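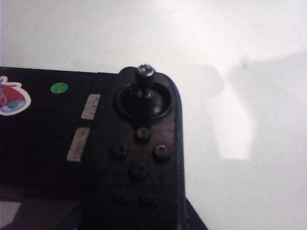 Handheld controllers: bench inspection checklist

Site: Claken repair room, bench 2
Unit: black handheld controller, right-hand side
Inspected by: Iulian Gavrilă
Session: Saturday, 10:30 a.m.
Result codes: P = pass, F = fail, C = pass with comment, N = not checked

Section A. Before handling

A1. Unit switched off and unplugged from charger. P
A2. Bench mat clean, wrist strap connected. P
A3. Shell free of cracks and sharp edges at the corners. P
Comment: ran a cotton swab along the top edge and around the rounded right corner. No snagged fibers.
A4. Battery swelling check, straightedge across the back. P

Section B. Right thumbstick

B1. Cap present and seated. F
Comment: no cap on the stem. Bare stem with a narrow shaft and a wider, star-shaped knurled tip. Do not issue the unit in this state. The tip is hard on the thumb and will mark whatever is packed against it.
B2. Rubber boot intact. P
Comment: domed boot checked under the magnifier, no splits. Wipe dry only. Solvent from the Rustix bottle is for metal parts and stays away from the boot.
B3. Bezel around the well secure, no lifting. P
B4. Stem returns to center on release. C
Comment: rests with a lean toward the upper left. Recheck after the cap is fitted. If the lean is still there, replace the stick module and do not try to bend the stem.
B5. Full travel in all directions without grinding. N
Comment: held over until B1 is cleared.

Section C. Buttons

C1. Four face buttons present, domes undamaged. P
C2. Each face button returns freely. P
Comment: 100 presses per button, no sticking.
C3. Right face button, surface condition. C
Comment: slightly lighter ring on the face. Recorded as cosmetic. Compare at next inspection.
C4. Two low-profile buttons, lower face. P
Comment: hard to make out against the shell. Use the bench lamp from the side and confirm by touch.

Section D. Labels

D1. Labels attached, corners down. P
Comment: two off-white labels left of the thumbstick, both on the diagonal. Tweezers did not lift either one.
D2. Labels legible. F
Comment: upper label may read "AIW". Lower label is smudged. Neither is good enough to book a part against. Look the unit up in the Zoltach register under 728 and print replacements.
D3. Labels clear of moving parts. P

Section E. Actions

E1. Fit replacement cap from the Chatzigeorgiou spares tray, bin 133. Check the bore against the star tip before pressing down. Hand pressure only. Open.
E2. Repeat B4 and complete B5. Open.
E3. Replace both labels, square to the shell edge. Open.
E4. Hold the unit on the quarantine shelf, face up, nothing stacked on it. Done.

Job number 630. Sign-off withheld pending E1 through E3.

I. Gavrilă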